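From: Korkor Sowah
To: Sestix builders list
Subject: Re: hand gripper, finger pads

Yen-ting Fu wrote:
> Has anyone got the Sestix fingers to pick up soft stuff yet?
> Mine just shove it along. I'm on the smooth pads, 60 per cent
> squeeze, and I've gone up to 500 on the spring setting with no joy.

Hi Yen-ting,

Smooth pads were my trouble too! I swapped to the ribbed ones in February (the Amissah files, printed solid, 4 screws instead of two) and they're so much better on paper and cloth. I'd drop the squeeze right down as well, mine is at 35 and I keep meaning to try lower. The other thing is the gap. Leave a bit of one when the fingers are at rest or the ribs catch on each other and you get that horrible clicking.

I've been going round the workshop with it most evenings, trying it on whatever's lying about. My log is up to 2,146 grabs now, which my sister thinks is a cry for help.

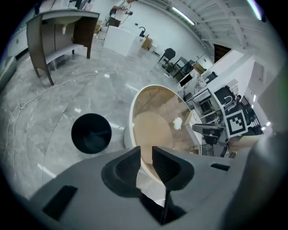 Ribbed pads on, coming up to the round white cabinet. Scrunched-up white thing on the far side of the top.

Shout if you want the pad files and I'll send them over tonight.

Korkor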